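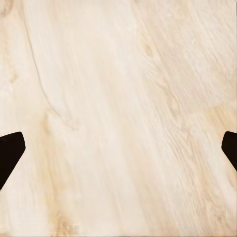
Should towns put a limit on how late people can mow their lawns? I think they should, and I would set it at 7 in the evening.

Our town has no rule at all. In July the mowers on my street start after supper and keep going until dark. My neighbor Deepika Thomas works nights and has stopped trying to nap before her shift.

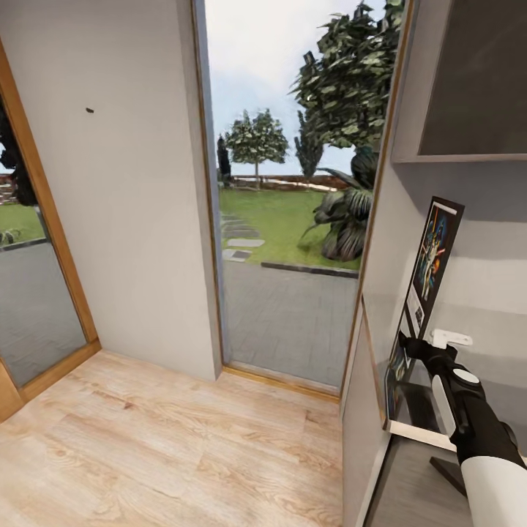 People say a rule like this is too much government. But we already limit parties and barking dogs, and a gas mower is louder than both. A $25 fine after one warning would be enough. Anyone who works late still has the weekend to cut the grass.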